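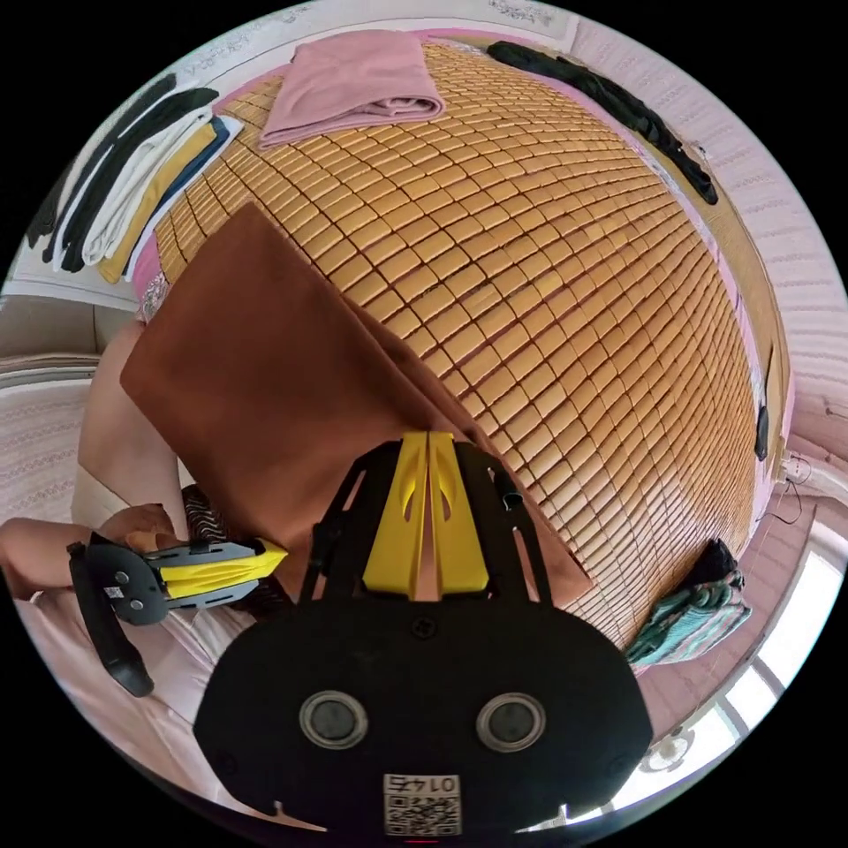 Frequently asked questions - Ekero cloth napkins and table runners
Last changed: 09/01/2019

How do I wash the napkins the first time?
Wash them alone, in cool water, with a small spoon of soap. The darker colors give some dye in the first two washes. After this you can put them together with other dark clothes.

Will they become smaller?
Yes, a little. A napkin of 20 inches can lose half an inch. The runners are washed before we cut them, so they keep their size.

Can I use the dryer?
You can, on low heat. We prefer a line in the shade.

How do I remove candle wax?
Let it become hard and lift it with a spoon. Then put paper on both sides and use a warm iron - not a hot one. Change the paper often.

Do you ship outside the country?
At the moment to 26 countries. Parcels leave from our store room in Trustavby. In December please order early, the post is slow there.

What does the Clostcombe set include?
Six napkins and one runner, article 708. The color Beyene is sold only as single pieces, article 134.

Can I return a washed piece?
Only if there is a fault in the weaving or in the seam. Please write to us before you send it back.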